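学生ロボット競技会「ドルリク杯」台所部門の課題を発表

ヤルホルム工科専門学校は2026年4月22日、学生ロボット競技会「ドルリク杯」に新設する台所部門の課題を発表した。調理器具を卓上からかごへ移す作業を自律動作で行い、正確さと所要時間を競う。参加は校内外の9チーム。

部門の運営は同校の自動化クラブが担い、3月から練習用の作業台で課題の調整を進めてきた。

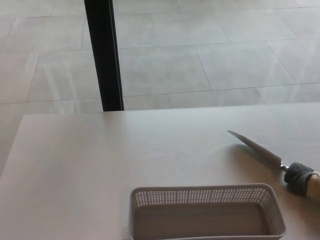

最終更新：2026/04 広報室

練習台では灰色の天板に浅い長方形のかごを置き、その奥に包丁を斜めに配置する。かごの側面には小さな角穴が並ぶ。かごと天板の色が近く、輪郭の検出が難しい点も採点の対象とした。

競技は2回の試技で行い、良い方の得点を採用する。刃先を人のいる側へ向けた場合は、その試技を無効とする。

顧問のスニタ・シソディア講師は「初年度なので、速さより置き方の丁寧さに配点を寄せた。学生には失敗した試技の記録も提出してもらう」と話している。

参加費は1チーム3,000円、同校の学生チームは2,000円。部品の一部はゴエル社とランデッティ社が提供する。

本件に関する問い合わせ先
ヤルホルム工科専門学校 広報室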